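3.2 Surface finish and perceived brightness

The second part of the study asked whether the finish of a work surface changes how bright people judge a small room to be when the light source is left alone. Earlier work by Coppens and Neagu used glossy samples only, and their ratings were hard to separate from glare. We therefore used matte and satin finishes, both supplied by Betine, in pale green, pale gray, and off-white.

A total of 542 rating sheets were collected at the Lamont and Jadunau sites. Of these, 46 were left out of the analysis, as the respondent had skipped one or more pages. Each person rated every finish twice, once on entering the room and once after a short reading task. The order of the finishes was shuffled between sessions. Blinds were kept closed, and the ceiling panels were set to the same level at both sites.

Pale green and pale gray received close ratings on entry. After the reading task the two drifted apart, with pale green rated as slightly brighter and more restful. Off-white was rated brightest in both passes but also drew the most complaints of eye strain. The difference between matte and satin was small at Lamont and could not be told apart from noise at Jadunau, where the walls had been repainted in June and were still lighter than those at Lamont.

Wall color appears to matter more than we expected. When the walls and the table were close in lightness, raters tended to describe the light as even, whatever the finish. When the table was much darker than the walls, they described the same light as patchy. Koen Coppens (personal communication, April 2020) reports a similar pattern in the Britance classroom survey, although the rooms there were larger and had windows on two sides.

We did not test strong colors or patterned surfaces. The effect of marks and wear on the walls was also left out and is taken up in Section 4. Figure 3 shows a pale green surface with light gray walls under diffuse light. 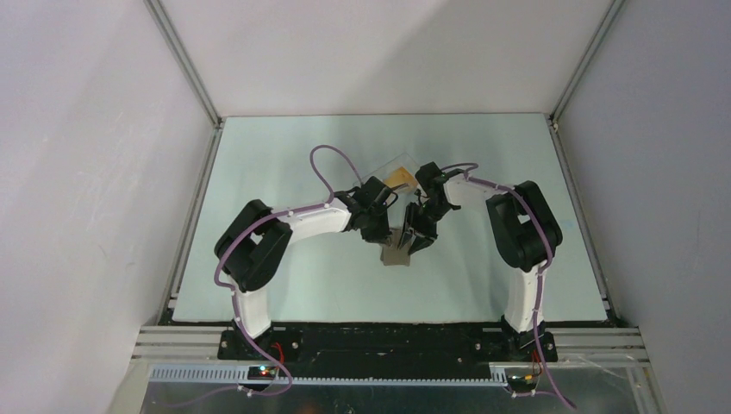 Figure 3. Pale green tabletop with light gray walls on three sides, diffuse lighting.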